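Getting Marks Off a White Tabletop

I've had white work surfaces for 11 years now, first in the kitchen and then out in the garage, and I've scrubbed them with just about everything under the sink. Most of it was overkill! Warm water, a drop of dish soap and a soft cloth will take care of nearly all of it if you get there the same day.

Tea and coffee rings are the ones people ask me about most. Mix baking soda with a little water until it's like toothpaste, dab it on, and go have lunch. Wipe it off with a damp cloth and don't scrub (I did once, with the green side of a sponge, and had a dull patch forever after).

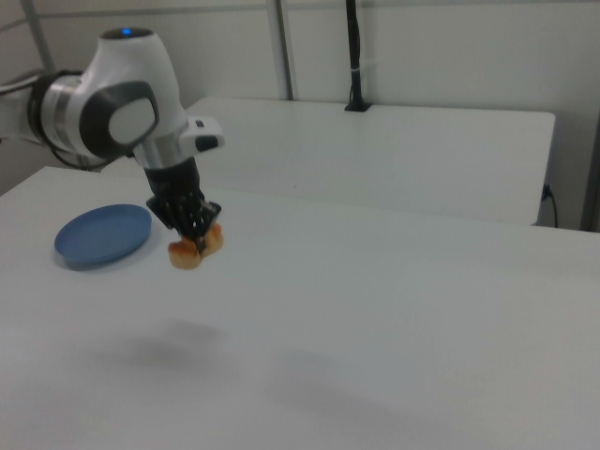 Ballpoint pen is a different animal. Rubbing alcohol on a cotton ball, small circles, and keep turning to a clean bit or you'll just spread blue everywhere. Try it on a hidden corner first, especially if the top is painted. My friend Hemi Tamihana swears by plain white toothpaste for crayon, and I have to admit it worked on mine.

For sticky label gunk I use cooking oil. Leave it for 16 minutes or so, scrape with an old plastic card, then wash the oil off with soapy water. 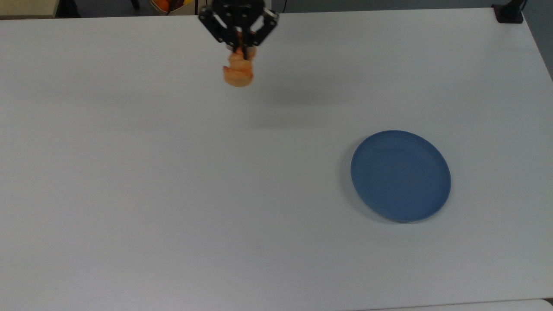 Oh, and rinse! Soap left behind goes tacky and grabs dust, and then you think the table's dirty again by dinnertime. I go over mine twice with clean water and dry it with an old cotton T-shirt.

Next up is the grout behind the stove, wish me luck.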